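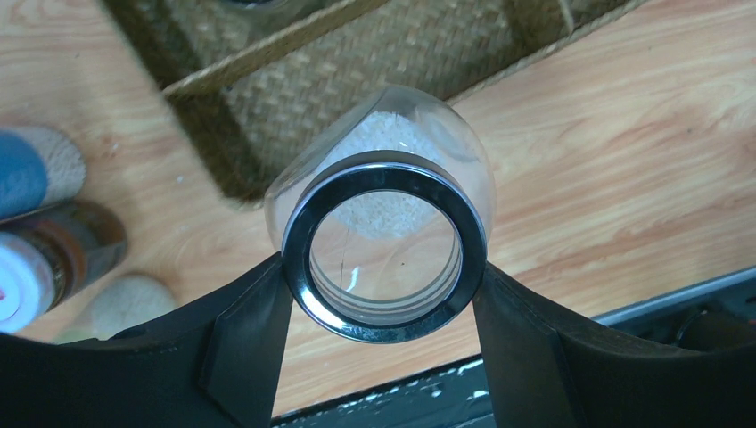 6. Routine care of the two-arm table cell

This section covers the checks and cleaning that keep the Clososcombe table cell in working order between service visits. It applies to cells with two arms on a shared front rail, a wood-grain table top and gray side panels. For first-time assembly, see section 2. For replacing a joint or a wrist camera, see section 8.

Do the full routine every 200 running hours. The hour counter is on the Status page in Promport. Do the short routine (6.2 and 6.3 only) at the end of any shift in which the arms handled open containers, powders or liquids.

You will need:

A soft brush with nylon bristles
Lint-free wipes
A vacuum with a narrow plastic nozzle
Isopropyl wipes for the finger pads
A set of hex keys
Wegener black cloth tape, 50 mm
A plastic scraper
A flashlight

6.1 Making the cell safe

CAUTION: The arms have no brakes on the wrist joints. When power is removed, a wrist can drop under its own weight and the gripper may release whatever it is holding.

1. In Promport, stop the current task and wait for the status line to read Idle.

2. If either gripper is holding something, jog that arm until the object is resting on the table or in its tray, then open the fingers. Do not pull an object out of a closed gripper by hand.

3. Send both arms to the Park position. The left arm moves first.

4. Press the stop button on the front of the stand, then switch off the arm supply. Leave the controller running so that it keeps its log.

5. Support each wrist with your hand as the supply goes off and lower it to the table.

6. Remove glass items first, then trays and boxes. Put them down in the order you took them off so they can go back to their taught positions.

NOTE: The indicator lights on the joints can stay lit for a few seconds after the supply is off. Wait until they are all out before you put your hands near the rail.

6.2 Fingers and finger pads

Grains of salt, sugar and similar products stick to the pads and act like small ball bearings. A jar that held firmly in the morning can start to slip after a few hours of handling with dirty pads. Raising the grip force hides the problem and wears the finger drive.

1. Brush each finger from the base toward the tip.

2. Wipe the inner faces with an isopropyl wipe. Let them dry before closing the gripper.

3. Shine the flashlight along each pad from the side. Look for cuts, shiny patches and anything stuck in the surface.

4. Turn each finger gently side to side. There should be no play at the root. If there is, tighten the root screws to the value on the label inside the tool cover.

5. Replace pads in pairs. A new pad facing a worn one will tilt round objects as it closes.

After fitting new pads, run Close Empty from the Gripper page. The position reading at full close should be 3,830 counts. If it is lower, the fingers are touching too early, and one of the pads is probably not seated. Take both off, clean the seats and refit.

6.3 Table, trays and loose matter

1. Vacuum the table top from the back wall toward the front. Keep the nozzle off the arms.

2. Vacuum the trim strips where the table meets the panels.

3. Empty and shake out woven trays away from the cell. Grains collect in the weave and come back out when the tray is bumped.

4. Wipe the table with a barely damp cloth. Do not spray cleaner inside the cell.

5. Check lids before any container goes back. A jar that will be tilted during a task must either be closed or be filled below the level given in the task sheet.

6. Put the trays back against their marks.

6.4 Wrist camera cables

CAUTION: Never tie a wrist cable tight to save space. A cable with no slack at the wrist will pull its connector out on the first full turn.

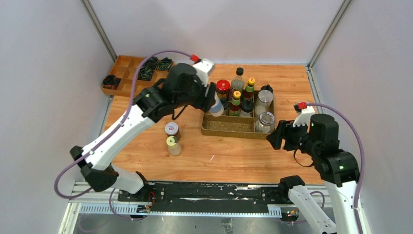
Each wrist camera has one cable that runs the whole length of the arm, and it is the part most often damaged in daily use. The usual place is the last stretch before the connector, where it bends every time the wrist turns. Check that stretch first. The cable should leave the red connector in an open loop and pass back over the arm toward the base, as the lavender cables do on both arms. When the gripper is down at a crowded tray, the loop must still stand clear of the bottle caps. If it can drop in front of the fingers, it is too long at the wrist end, and the extra should be drawn back toward the elbow.

1. With the arm supply off, move each wrist by hand through its full turn in both directions. Watch the loop the whole time.

2. Press each connector home with your thumb. There is no latch. A connector that slides in without resistance needs a new socket.

3. Check the clips along the arm. Each clip should hold the cable but still let it slide when pulled lightly.

4. Feel along the cable for flat spots or stiff places. Replace the cable if you find one. Do not tape over it.

5. Look at the base end, where the cable comes down near the rail, and make sure it does not rest on the toothed rack.

6.5 Rail cover and tape

The rail cover keeps crumbs and grains out of the slotted channel. It is covered with black cloth tape that takes the knocks from containers and from the fingers themselves, and the tape is meant to be renewed. Once an edge lifts, debris works in under it and the rest follows quickly. 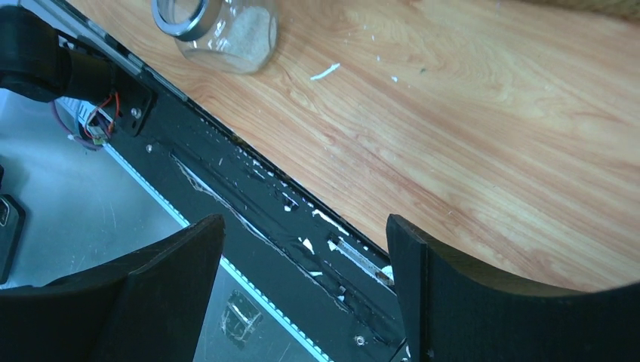 Tape should be replaced as soon as the first edge comes up. Waiting makes the job longer, because old adhesive hardens and has to be scraped. A cover in the state shown here, with torn patches, white residue showing through and chips gathered along the side next to the wood, needs to be stripped completely before new tape goes on. Laying a fresh layer over lifted tape leaves a ridge that a low gripper can catch.

1. Slide both arm bases by hand to the right end of the rail. If a base does not move freely, stop and go to 6.6.

2. Vacuum the cover and the edge of the table beside it. Do this before peeling so that loose chips do not fall into the channel.

3. Peel the old tape slowly, pulling it back low over itself. Warm it with your hand if it tears.

4. Lift the residue with the plastic scraper. Do not use a metal blade, and keep the scraper away from the LED light strip.

5. Check the cover screws while the surface is bare. The heads must sit level with or below the cover. Tighten any that stand up.

6. Wipe with isopropyl and let it dry fully.

7. Lay new tape in one length from left to right. Cut around screw heads that will be needed for service. Press down the edge next to the table first, then the front edge.

8. Move the bases to the left end and repeat for the part they were covering.

While you are at the rail, look at the small wiring by each base. Any connector that hangs loose should be traced and identified on the wiring sheet before power goes back on. Secure spare leads with a soft tie so they stay clear of the base as it travels.

NOTE: Karim Ramadan at the Stollirlow workshop keeps cut lengths of tape and spare cover screws. Order by cell number.

6.6 Rail and rack

1. Brush the teeth of the rack along its full length. Do not oil them.

2. Clean the open slots with the narrow nozzle.

3. Move each base end to end by hand. The motion should feel even. A rough spot that returns at the same place is dirt in the rack. One that travels with the base is a worn roller and has to be reported.

4. Check that the small circuit boards near the bases are firm on their mounts and free of dust. Use the brush only, never the vacuum.

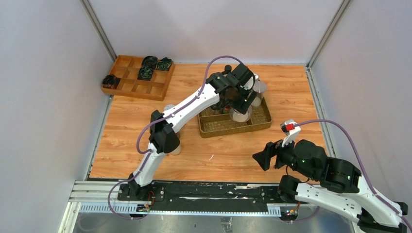 5. Tighten the mounting screws at each base plate a little at a time, working corner to corner.

6.7 Returning to service

1. Clear all tools and wipes from the cell. Check the floor panel under the rail as well as the table.

2. Close both grippers by hand to half travel and lift the wrists clear of the table.

3. Release the stop button and switch on the arm supply. Keep your hands outside the panels.

4. Run Home for the left arm, wait for it to finish, then run Home for the right arm.

5. Open the Camera page and check both wrist views. The finger tips should be in view and the picture steady as the wrist turns. If it flickers, go back to 6.4, step 2.

6. Run each arm to its far reach over the table at slow speed with the trays out. Listen for rubbing at the rail.

7. Put the trays and containers back and run one full task at slow speed before returning to normal speed.

8. Enter the hour count and your initials on the Service page. If pads, tape or a cable were replaced, enter that too — the next interval is set from this entry.

If an arm stops with a position fault during step 6, do not clear the fault more than once. Park the other arm, switch off the supply and follow the fault table in section 9.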